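Print this release | E-mail this release

FOR IMMEDIATE RELEASE

Drudell Institute: Allies Keep Promising Ammunition, Keep Forgetting to Order It

JIRKTON, April 24, 2018 – Governments on three continents have spent the winter announcing how seriously they take deterrence. The Drudell Institute has spent it reading their purchase orders, a much shorter job.
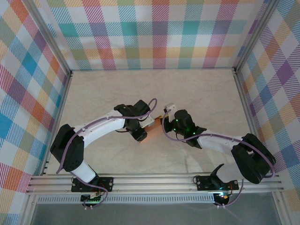
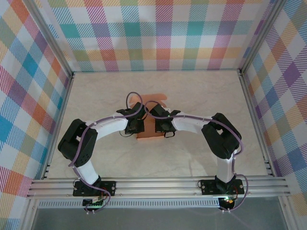
Two white-and-black robotic arms on a shared rail.

The institute's new report, "The Empty Shelf," looks at what happens between the podium, where a defense minister pledges to restock, and the warehouse, where somebody would have to sign for the delivery. It draws on 3594 public contract notices from 12 allied countries. Most concern boots, catering and office furniture. By the evidence of these notices, the alliance will be able to sit down comfortably in any emergency.

Among the findings:

- Of the restocking pledges the institute examined, 80 percent had no signed contract behind them by the end of February.

- In 3 countries, the same batch of artillery shells was announced more than once, under different program names. The shells did not multiply.

- Suppliers are routinely asked to expand production on the strength of a letter of intent. Banks, when shown such letters, are reported to be polite.

The report gives a full chapter to the Tarnex framework, the joint buying plan meant to let smaller countries order together and pay less. Members have so far agreed on a logo, a rotating chair and the need for further meetings. They have yet to agree on a shell. The institute supports the framework and would like to see it buy something.

"The Empty Shelf" recommends multiyear contracts, a shared public list of what has been ordered and when it is due, and a ban on counting any item before money has been set aside for it. None of this is new. The institute's Rebelo Paper made much the same case and was warmly welcomed by every government that went on to ignore it.

Copies of the report are free on request from the Drudell Institute press office in Jirkton. Officials who want to dispute a figure are invited to send the contract.

The Drudell Institute is an independent research group working on defense spending and alliance policy. It takes no money from arms makers, several of whom have stopped offering.

Last updated: 3:12 p.m.

Related releases
The Rebelo Paper: Questions and Some Answers
Tarnex Members Agree to Meet Again
Who Guards the Fuel Depot? A Short Guide to Host-Nation Support
Drudell Institute Comments on Draft Reserve Call-Up Rules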